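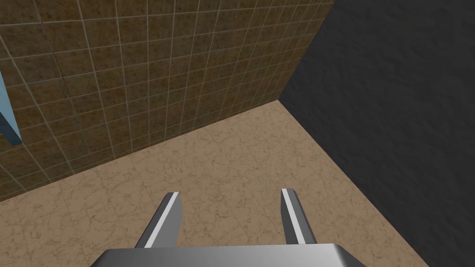 厨房墙角

Prullent 瓷砖缝清洁套装，用了大半年之后的一点啰嗦话

先说一句，我不是爱买清洁用品的人。水槽底下那一格，常年只有一瓶洗洁精、一包小苏打、几块用旧了的海绵，我妈来看了直摇头，说你这哪像个过日子的厨房。可是搬到 Finham 这边以后，我对着那面贴方砖的墙实在是有点过意不去了。砖是棕色的，耐脏，怎么看都还行，偏偏缝是浅色的，一横一竖清清楚楚，油烟往上一扑，哪一段脏哪一段不脏，藏都藏不住。晚上开了灯坐在那儿喝粥，眼睛不由自主就往那上头跑，粥都喝得不香。

所以去年十一月，我在 Grastlow 的店里看见 Prullent 这套东西，站在货架前面犹豫了好一阵子，还是抱回家了。买的时候没想过要写什么测评，后来陆陆续续有朋友问，我在群里打字打到手酸，每回都讲得颠三倒四，干脆找个下午坐下来，把想到的都写在一处，以后谁再问，我就把这一篇丢过去。写得长，您多担待，泡杯茶慢慢看。

盒子里都有什么

一个长柄刷，一个短柄刷，一罐清洁粉，一支封缝用的小瓶子，还有一块叠得方方正正的抹布和一张说明书。长柄刷的柄拉到头是60厘米，短的那个比牙刷稍微壮实一点，刷头是尖的，像个小小的屋顶。清洁粉一罐600克，沉甸甸的，盖子上带一个小量勺，这个勺我得夸一句，它是卡在盖子里面的，不会埋到粉里去，省得每回都要伸手指头进去捞。我以前买的洗衣粉、奶粉、藕粉，没有一个不让我捞的！

抹布没什么可说的，就是一块抹布，洗了几回以后边上起了毛，我拿去擦自行车了。说明书倒是值得提一提，字印得很大，图也画得明白，我爸不戴老花镜都能看清楚。只是中间有一段翻译得不太通顺，写着“请使缝隙得到安静的等待”，我念给家里人听，大家笑了半天，现在我们家谁炖汤揭锅盖揭早了，都要被教育一句：请使排骨得到安静的等待。

清洁粉怎么用

粉要自己加水调，调成稠一点的糊，稠到什么程度呢，大概像芝麻酱刚搅开那个样子，挂得住，又能慢慢往下滑一点点。说明书上写的是满满2勺粉兑一勺温水，我照着做，觉得偏干，就又滴了几滴进去。各家的水勺大小不一样，您自己看着来，这个不是做蛋糕，差一点没关系。

然后用短刷子蘸着，沿着缝一道一道抹过去。抹的时候别贪多，我头一回兴致太高，一口气抹了半面墙，等我抹到最后那几道，最前面那几道已经干在上面了，硬邦邦的像刷了一层腻子，后来用湿布敷着才慢慢擦下来。说明书写的是等9分钟，我后来就老老实实定个闹钟，一次只做一小片，闹钟响之前正好够我把碗洗了，或者给我妈回个电话（给我妈回电话9分钟肯定是不够的，这个您要有心理准备）。

时间到了再刷。刷起来有一点沙沙的声音，手感像刷很细的砂糖，不费力气，糊会慢慢变成灰黄色，看着有点恶心，心里又特别痛快。刷完用湿布擦，布要洗得勤，洗布的那盆水我劝您别细看，直接倒了就好。

味道是我最在意的一条。我鼻子娇气，从前用过一种喷的，一喷上去眼泪就下来了，窗户全打开还得躲到楼道里去，邻居以为我跟家里人吵架了，给我端了一碗绿豆汤。这个粉几乎没什么味儿，调水的时候有一点点像旧式肥皂，凑近了才闻得到。不过粉末倒出来的时候会扬一点灰，动作慢些，手套也戴上，我有一次偷懒没戴，第二天手指头干得揉面都粘不住粉。

效果怎么样

好，我知道大家最想看的是这一段。我的实话是：轻的、新的油烟印子，一遍就下去了，干干净净，叫人心情很好；时间长一点的，两三遍，会浅很多，但是凑近了看还是有一点点底色；至于那种已经发黑的老印子，它就没什么办法了，我试了又试，颜色是淡了些，可跟旁边的一比还是看得出来。灶台后面就有那么一小段，我现在已经跟它和平共处了。

盒子上印着“焕然一新”四个大字，我觉得“焕然”可以给它，“一新”就要打个折扣。话又说回来，我住进来的时候房子就不新，前面的人家在这儿炒了多少年的菜，煎了多少条鱼，我也不知道，指望一罐粉把别人家多少年的日子都擦掉，也有点难为它。

有一件事我事先没想到，就是擦干净一块之后，没擦的地方会显得格外脏。本来大家都灰扑扑的，看着还挺和气，现在中间亮出来一块，四周就全都不对了。我原来只打算弄灶台后面，结果一个周末接着一个周末，从灶台后面弄到水槽后面，从水槽后面弄到窗户底下，最后连卫生间也没逃掉。家里人说我像着了魔似的，吃饭的时候筷子夹着菜，眼睛还在找下一道缝。
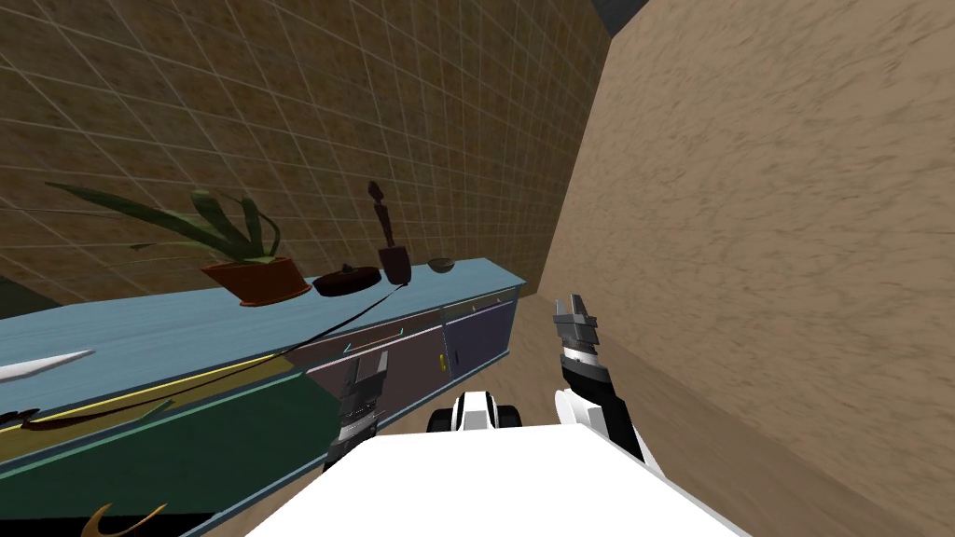 两把刷子，一把爱用一把不爱用

短柄的那把我是真喜欢。刷头那个尖的形状正好嵌进缝里，毛是硬的，可是又不扎砖面，我拿它在光面砖上使劲来回蹭过，没见着划痕。柄上有一圈胶，湿着手也不打滑。用到现在，最前头那一排毛有点往外撇了，像刚睡醒的头发，还能用。我还拿它刷过别的：水龙头根部的那一圈水垢、推拉窗的滑槽、高压锅盖子里头的胶圈、孩子球鞋的鞋底，样样都顺手。有一回找不到了，我满屋子翻，最后在阳台的花盆后面找着，是家里人拿去刷花盆了，可见这东西人人都惦记。

长柄的那把呢，我就有点意见了。60厘米说长不长，说短不短，刷墙下半截得弯着腰，刷最上面那两排我还是得踩凳子。柄是伸缩的，拧紧了用一会儿会慢慢往回缩，正使着劲呢，它忽然矮下去一截，人跟着往前一栽，额头差点磕在墙上。后来我在接口的地方缠了几圈胶布，难看是难看，管用。可这么一缠就收不回去了，只好一直伸着放在门背后，跟扫帚作伴。

刷卫生间地面的时候它倒是派上了用场，不用蹲着，腰舒服多了。家里有膝盖不好的老人，光冲这一点可能也值。我就是觉得，同一个盒子里的两样东西，用的心思差得有点远，短的像是天天做饭的人设计的，长的像是下班前赶出来的。

封缝的那个小瓶子

这个我要多讲几句，因为问的人最多。它长得像一支粗粗的修正液，头上是个小滚轮，挤一挤，里头的液体就跟着滚轮走到缝上，干了以后是一层透明的膜，水滴上去会聚成小珠子。用之前缝一定要干透，说明书说隔一夜，我隔了两夜，反正也不急着做饭（那两天我们吃的面馆，这笔账要不要算在测评里我想了很久）。

滚的时候手要稳，走慢一点，拐角的地方容易积一小坨，我用棉签点掉。滚出去了沾到砖上也别慌，趁没干拿湿布一抹就掉；干了就麻烦一点，得用指甲慢慢抠。我第一天就忘了抹，第二天抠了一晚上，一边抠一边听完了半部评书，也算没有白过。

封过以后的那些缝，炒完菜拿布顺手一带就干净了，这是我觉得整套东西里最有用的一步。灶台后面每天受油烟的那片，撑到过完年就有点不行了，水珠聚不起来，又补了一遍。别的地方到现在都还好好的。小瓶子的量有点小气，我厨房一面墙加上卫生间淋浴那边，刚好用完，最后那几道是把瓶子倒过来立在杯子里，控了一整夜才凑够的。希望厂家能单卖替换装，我在 Grastlow 问过，店员很客气，帮我翻了好久的本子，说现在只有整套的。

跟 Charbonneau 比一比

我姐家用的是 Charbonneau 的那种现成的膏，管子装的，像牙膏一样挤出来就能用。我去她家的时候借着试了一回，图个公平。方便是真方便，不用调，不用量，挤上去等一等就刷。去老印子的本事，它还要强一点，我姐家水槽边上那道黑的，硬是让它给弄浅了不少。可是味道冲，我刷了没几道就开始打喷嚏，刷完回家路上还觉得嗓子里有东西。而且管子到最后总有一截挤不出来，我姐是拿剪刀剪开了刮着用的，这点跟我妈一模一样。

它的刷子得另外买，我姐配的是旧牙刷，也能使，就是费牙刷。要是您家里通风好，人也不像我这么娇气，缝又脏得厉害，那我觉得 Charbonneau 更对路。要是平常就是薄薄一层油烟，隔一阵子打理一回，家里还有小孩跑来跑去的，我会推荐 Prullent 这一套。两家的东西我都没试过混着用，也请大家别混，清洁用品这种事情还是规矩一点好。

几件零碎的小事

粉罐的盖子要拧紧。我有一回没拧到头，罐子放在水槽底下，过了一个梅雨天，上面一层结成了饼，拿筷子捅碎了倒是还能用，就是化得慢，刷的时候有小颗粒。后来我把罐子挪到橱柜上头去了，旁边搁一小包饼干里拆出来的干燥剂。

调糊别用好碗。我用的是一只缺了口的饭碗，专门留着干这个，背后贴了胶布写上“不吃”，家里人看见了笑我，可这两个字写得清清楚楚，谁也不会拿错。

有颜色的缝剂要当心。我家卫生间靠门那一小条是深灰色的，我先在门背后试了一点，颜色没掉，才敢往外刷。朋友家有一种带闪粉的美缝，她问我能不能用，我不敢打包票，让她也先找个看不见的角落试试。天然石材说明书上明明白白写了不行，大理石台面的朋友，刷的时候边上拿毛巾垫一垫，别让糊淌下去。

刷子用完要冲，冲完甩干，头朝下挂着。我头一个月是头朝上插在杯子里的，水都流到柄里头去了，后来拿出来一股子闷味儿，晒了好几个太阳才散。

还有，别在饿着肚子的时候弄。这条说明书上没有，是我自己的教训。想着刷完这一片就吃饭，刷完这一片又觉得旁边那一片也不差多少了，等抬起头来天都黑了，锅还是凉的，一家人坐在沙发上眼巴巴地看着我。

值不值这个钱

我买的时候赶上店里做活动，比平时便宜一些，现在是什么价我没有再去看，就不乱说了。单看那把短刷子和封缝的小瓶子，我觉得已经值了；粉是够用很久的，我这样一面墙一面墙地折腾，罐子里到现在还剩一小半。长柄刷就当是送的，这样想心里就平了。

要是问我会不会再买，会，但是最好等他们把那根柄修一修。要是问我适合谁，我想是那种愿意花一两个下午、放着广播慢慢刷的人。着急的人用这个可能会生气，又要调，又要等，又要晾，一步一步都省不得。我自己是刷着刷着刷出乐趣来了，小时候过年前跟着外婆擦窗户，也是这样一格一格的，擦完一格她就往我嘴里塞一块冬瓜糖。现在没有人给我塞糖了，我就自己在围裙口袋里放两颗话梅。
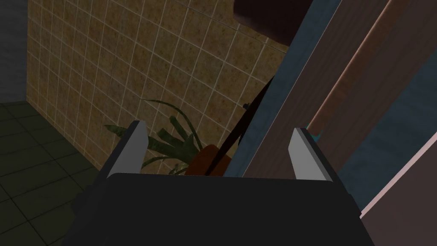 Noel Dumlao 说我这些话都偏着厨房讲，真要考验一套清缝的东西，得看淋浴间，油烟好歹是擦得掉的，霉点子才难缠；又说他自己用下来，封缝那一步在淋浴间里最好做两层，中间晾透了再上第二层，不然靠近地面的那几排很快就又泛黄。我想想有道理，就把淋浴间的情况也补上来。

淋浴间我只封了一层，是去年冬天弄的。上半截现在看着还行，跟刚弄完的时候差不了多少。下半截确实就像他说的那样，墙根那几道已经有点发黄了，角落里还冒出来一两个小黑点。清洁粉对付这种小黑点，早一点发现是刷得掉的，我前几天刚刷过一回；要是长进去了，恐怕就得找专门除霉的东西，这套里面没有。洗完澡把门敞着，拿刮水板把墙上的水往下刮一刮，比什么粉都管用，这话是我外婆那一辈就知道的，只不过她们那时候用的是一块干毛巾。

等哪天买到了第二支小瓶子，我打算照着两层的法子重新做一遍，做完要是有什么不一样，再到这篇底下来补几句。长柄刷的胶布最近也松了，我准备换一种宽一点的来缠，黑色的，跟柄的颜色配一配，至少看着没那么寒碜。

写于2025年7月1日，窗外正下着雨，砖缝是干的，汤在锅里安静地等待着。

读者评论

小满妈妈
看到“请使排骨得到安静的等待”笑出声，被孩子追着问在笑什么。请问楼主，粉调好了用不完能不能留到第二天？我每次都调多。
回复

作者
留不住的，我试过，盖了保鲜膜第二天还是硬成一块，只好扔了。宁可少调一点，不够再添，反正勺子就在盖子里。
回复

爱吃茄子的人
我家也是浅色缝，后悔得不得了，装修的时候觉得浅色显得亮堂，谁想得到炒菜这回事。长柄刷会缩是通病吗？我那把也缩！我还以为是自己没拧紧，每次都拧得手疼。
回复

老陈在阳台
缩的话可以把里面那节杆子擦干，缠一圈生料带再拧，比外面缠胶布好看，还能收回去。我家拖把就是这么治的。
回复

作者
老陈这个办法好！我今晚就去翻工具箱，生料带应该还有半卷，上回修水龙头剩的。
回复

橘子皮
用 Charbonneau 的路过，味道是真的冲，不过我开着抽油烟机刷会好很多，大家可以试试。另外它家的膏冬天会变得很硬，泡一会儿温水再挤就顺了。
回复

木木木
请教一下，租的房子值得这么弄吗？我明年可能就搬走了，但是每天看着又难受。
回复

作者
我觉得先弄眼睛最常看到的那一小片就好，弄完要是还难受，再往旁边弄。我当初也是这么劝自己的，后来的事情您在上面都看到了。
回复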